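Jerken build log, part 7: wrist cables and the first knot

Filed under: Jerken, bench notes

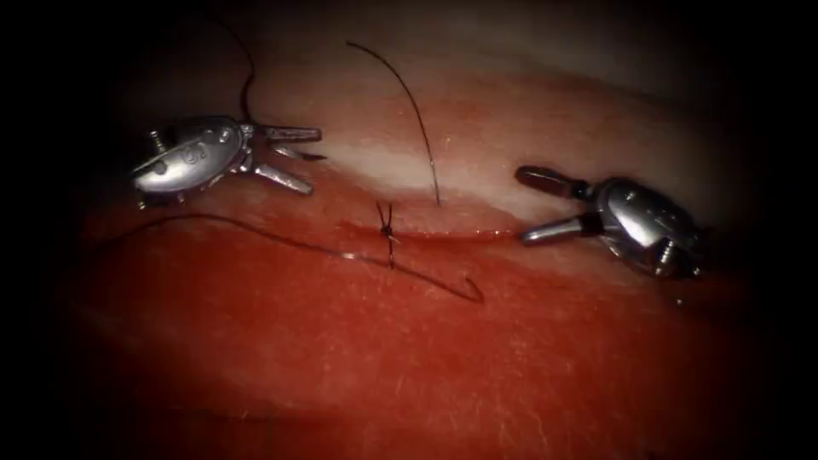
First knot on the slit, both wrists open, needle parked on the red surface.

Most of the work since part 6 went into cable tension. The left wrist had developed backlash in pitch, enough that a commanded move of a few degrees produced nothing for the first part of its travel and then a jump. I pulled the drive end apart on Tuesday and found the idler pulley riding against its spacer. A thinner washer fixed the rubbing. Retensioning both sides of the loop took the rest of the evening.

Procedure, for anyone with the same wrist design: back off the capstan clamp, center the joint by hand, take up slack on the closing cable first, then the opening cable, then check pitch again. Tightening one shifts the other. I went through the sequence 2 times before the jaws opened symmetrically about the tool axis.

Control side. The loop now runs at 800 Hz on the Netier board, up from whatever the old USB adapter felt like delivering. Motion scaling is set at 7 to 1. I tried lower ratios and could place the needle faster, but the tip wandered during the wrap and I kept losing the tail. Peninah Urio, who has the next bench at the workshop, prefers a lower ratio and is better with her hands than I am, so the setting is now stored per user.

Knot tying is still fully manual through the two handles. The current sequence is drive, pull through, wrap, grasp tail, cinch, trim. Wrapping is where the time goes. The thread has memory from the spool and stands up in loops above the work, and the jaws have to reach around a loop without dragging it. Soaking did little. Running the thread between two fingers a few times before threading helped more.

Open items:

Left jaw encoder offset drifts after homing. Suspect the magnet adhesive.
Grip force is estimated from motor current and reads high when pitch is near its limit. Needs a compensation table.
Foot pedal debounce. Leanne Bainbridge sent a patch, not merged yet.
Thread management. A longer tail makes the wrap easier and everything after it worse.

Part 8 will cover the compensation table, assuming the replacement magnets arrive in July.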